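The Tolerance of Bread

Kálmán Takács had been testing toasters for Zovent for 15 years when the company was bought by Altau, and the new owners asked him to write down how he did it.

He began with the supply voltage. He gave the room temperature and the permitted drift. He specified the loaf: white, square, sliced by machine, opened on the day of the test. He wrote that the outer two slices at each end were to be discarded, then crossed out "discarded" and wrote "set aside," which was what he did with them. He ate them at eleven with butter and salt.

The procedure ran to 76 numbered steps. A toaster was placed on a white table, at an angle to the front edge, so that the lever could be reached without a hand passing over the slots. The bread waited on a tray to the right. The tray had to be dry. If crumbs were found on it from an earlier run, the run was void and the tray was wiped with a cotton cloth.

He described browning on the scale he had inherited from his predecessor, a woman named Quezada. It consisted of nine painted cards in a tin. Card one was the color of a plaster wall. Card nine was the color of a church door. A slice was held next to the cards under the north window, and the tester wrote down the nearest number. When two numbers were equally near, the tester wrote down the lower.

Altau returned the draft on 14th December with one comment. The comment asked who decided which number was nearest.

Kálmán read this several times. He wrote "the tester" in the margin and sent it back.
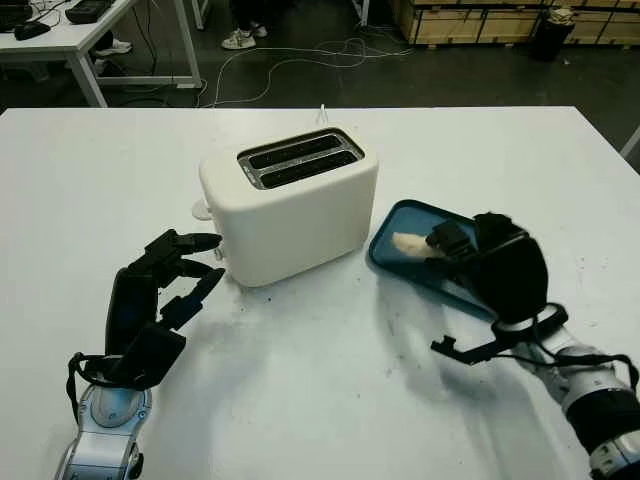
Station 2. Two-slot unit with one slice on the tray, slots empty.

The reply came with a form. It required that the cards be measured by an instrument and replaced by the values. He took the tin to the optics room on the second floor, where the cards were read one at a time and the values printed on a strip of paper. Card six was darker than card seven. The operator cleaned the instrument and read them both again, and card six was still darker.

He went back to the bench and put the cards under the window. He had placed them in order some 3,000 times. He exchanged six and seven, looked at them, and exchanged them back. In the changed order they made a smooth series. In the old order there was a small step in it, like a stair cut to the wrong height in a house where one has always lived.

Every Zovent toaster had been adjusted so that the middle of the dial gave a six. This was in the manual, on the page with the wiring diagram. It followed that the middle of the dial was one card too dark, and had been in every kitchen that owned one.

He looked through the complaint ledger. There were entries for cords, levers, a bent divider and a knob that came off in the hand. A customer in Gavon had written in October to say that the toast was too loud. There was no entry for color.

Quezada had retired to a town on the coast. He telephoned her in the evening, and she answered with the radio on. He explained about the cards and the instrument. She asked him to wait while she turned the radio down.

"Six got wet," she said. "The second winter. I painted it again."

"It's darker than seven."

"I liked it darker."

He thanked her. She asked whether they still opened a new loaf every morning, and he said they did.

In the morning he entered the nine values in the form, in the order of the instrument, and gave them new numbers. Step 58 had stated that the middle of the dial shall give a six. He changed the six to a seven, checked that no other step referred to it, and initialed the page. Then he opened the loaf, set aside two slices from each end, and put the first slice on the tray.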